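Folding and storing winter knits

Most jumpers lose their shape in storage, and the usual cause is being hung up or squashed under something heavier. The job is best done in June, when you can leave a window open and take your time over it. Allow a full morning if the whole household's knitwear is going away.

Use the bed. A table is too narrow for a wide knit and the floor is hard on the knees. Put on a clean sheet first and smooth it down, as any crease underneath makes it harder to see whether the garment is lying straight.

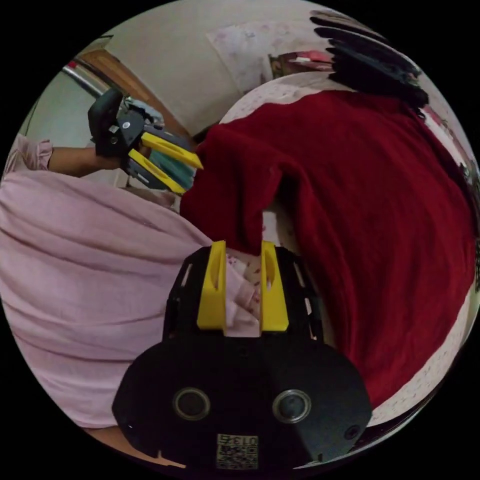 Dark red cloth spread over a patterned sheet.

Wash or air everything before it goes away. Moths go for skin oils and food marks more than for clean wool. If a jumper has only been worn once or twice, a day over the back of a chair is enough. Turn out any pockets and do up the buttons on cardigans.

Lay each piece face down and smooth it from the middle outwards with a flat hand. Do not pull at the hem. Fold one side in by a third, bring the sleeve back down along its own length, then do the same on the other side. Fold up from the bottom, 2 folds for a thin knit and 3 for a long one.
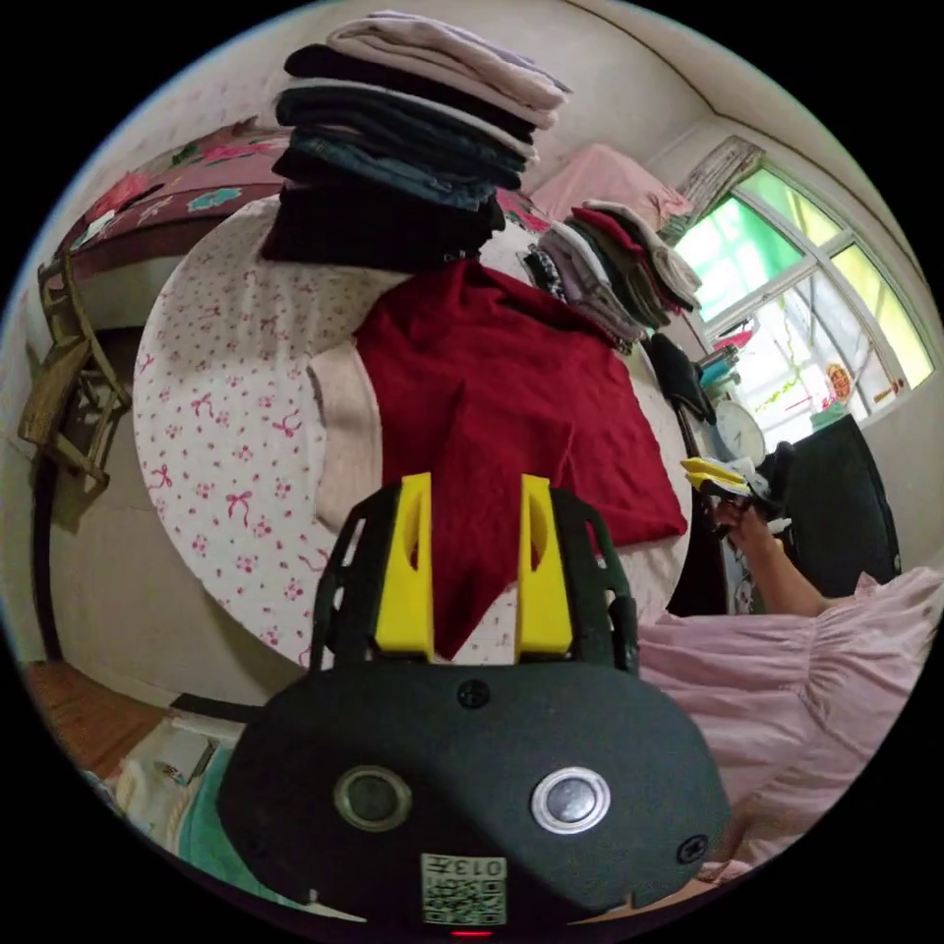

Pirkidport, June

Stack as you go, at the far end of the bed, so the near end stays free for folding. Two stacks are easier to manage than one tall one, which will lean and then slide. Keep heavy things such as denim at the bottom and put the pale, light pieces on top. Thick knits can go in a stack of their own.

Iraklis Psarras, who ran the alterations counter at Perkarlow for 16 years, always sorted by weight first and colour second. His rule was never to put more than 3 heavy jumpers in one pile – the bottom one comes out in spring with creases that need steam.

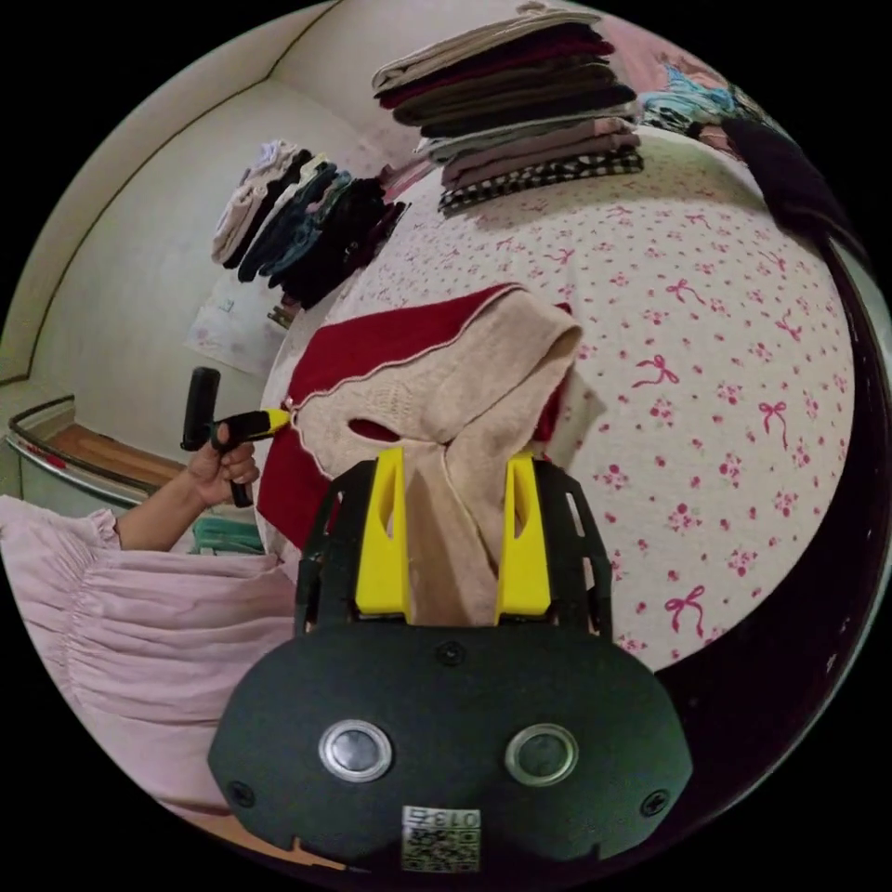

Beige knit over the dark red, with the folded stacks at the top of the bed.

Check for holes at this stage. Hold the knit up to the light and look along the elbows, cuffs and underarms. Small holes should be caught with a few stitches in matching yarn before storage. Anything you can't mend that day goes in a separate bag with a note pinned to it. 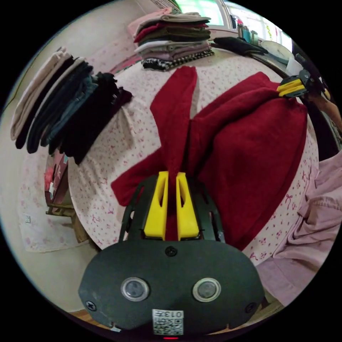

Soft, fuzzy knits need a bit more care than smooth ones. The surface rubs up easily, so brush lightly in one direction and leave the pilling comb for flat areas. A deep red one with a napped surface should be kept away from white and cream pieces, or at least have a sheet of plain tissue between them. Long sleeves want laying out straight before you start, or they end up bunched inside the fold.

Cotton bags are better than plastic for anything woollen. We use the Levlow zip bags, medium size, and leave the top third empty. Cedar blocks need a rub with sandpaper each year to bring the smell back. Label the end of the bag, not the top, if it is going on a shelf.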